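Kitchen sorters wanted – paid, eight spots, start in July

Posted 30 April 2019

I run a little home organizing outfit called Sovwood, and I'm looking for people who like putting other people's kitchens back in order. I mean really like it! If you've ever stayed at a friend's place and quietly straightened the spice shelf before anybody was up, keep reading, because I want to hear from you.

We started with garages and moved on to closets, and then two years ago a woman called and asked if we did window ledges. Only window ledges. She had one over the sink and it was driving her up the wall. I drove over, we cleared it together over a pot of coffee, and she cried a little and so did I, and ever since then kitchens have been most of what we do. Counters, ledges, the cabinet over the fridge, the drawer with the takeout menus in it. We don't do deep cleaning (there are good people for that, and I'll happily pass along their numbers) and we don't do remodeling. We sort, wipe, put back, label, and leave.

What the work is like

You'll go out in pairs. A regular visit runs three hours, and you'll do two visits on a full day with a proper lunch in between, which I pay for. You meet the person at the door, you walk the kitchen with them, and you ask what bugs them most. Then you start there, even if you can see something worse across the room. I'm a stickler about that one.

Most of the time you'll be working on flat surfaces where things have piled up, one cup at a time. Somebody sets a glass down near the light, and then another, and then a jar of something from a cousin, and pretty soon you can't open the window. You take it all down, you wipe, and you ask about each thing before you decide where it goes. You don't throw out anything, not even a bottle cap, without a yes from the person who lives there. Seeds, beans and spices stay in whatever jar they came in unless the client wants them moved. Labels stay on. Baby things get their own spot away from everything else and they're the first thing back up.

Dark stone counters deserve a word of their own. They're gorgeous and they show every streak. We use two cloths, one damp and one dry, and we go over the whole thing twice, then bend down and look across it toward the light. If you're the kind of person who will go back a third time, you and I will get along great.

Who I'm looking for

You don't need experience. Rajeshwari Hegde, my lead sorter, came to me from a fabric store and had never been paid to tidy anything in her life, and now she trains everyone. What I do need is somebody who's on time, who can stand and reach for a few hours, and who can chat with a stranger without snooping. You'll see people's medicine and their mail. You don't mention it, in the house or afterward.

You should be fine with stairs and a step stool, and with dust. A driver's license helps but half of each pair can ride along. I can take people from 18 up, and there's no upper limit – one of my best folks is past 70 and works faster than I do.

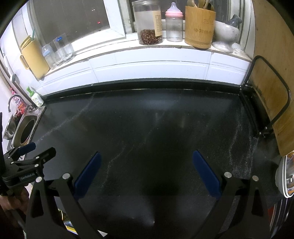 By Senthil Mathew
Owner, Sovwood Home Sorting

Now, a ledge like that one is a lovely job for a first-timer. You've got a cup with a stripy straw, a plastic bottle, a stack of glasses, a tall jar with a paper label and a baby bottle, all up by the window over a speckled black counter. In training I'd have you tell me where you'd start, and there's more than one good answer. (I'd go for the baby bottle, see above.) Then we'd talk about the streaks on the counter, and the white tile behind it, and which cloth you'd reach for.

Pay and hours

Training is four half days with Rajeshwari and me, and you get $252 for it whether or not you decide to stay on. After that it's $662 a week for full time, which is five days, two visits a day. Part time is fine too, and we work it out by the visit. You get your mileage, your lunch, two aprons, and a cloth kit that you keep. Tips are yours, all of them.

The first group starts in July and I'm taking eight people. Most of the visits are on the east side of town, plus the Rustad apartments by the river, where we've got a standing arrangement to help folks who are just moving in.

How to apply

Please don't send me a fancy resume. Send a short note with your name, the days you can work, whether you drive, and a few lines about a shelf or drawer or counter you've straightened out and how you went about it. It can be your own. Before and after pictures are welcome but you won't lose points without them.

Mail it or drop it off at Sovwood, 1483 Nesley Road, side door, there's a green slot. If you come by in the morning I'm usually in and I'll probably make you look at my new jar labels. I answer every note, though it can take me a week or so when we're busy. If it sounds like a match we'll have you in for an hour, and you'll sort a shelf with Rajeshwari while I make coffee. Wear shoes you can stand in, and let me know in your note if you're allergic to cats, we have two clients with a lot of cats.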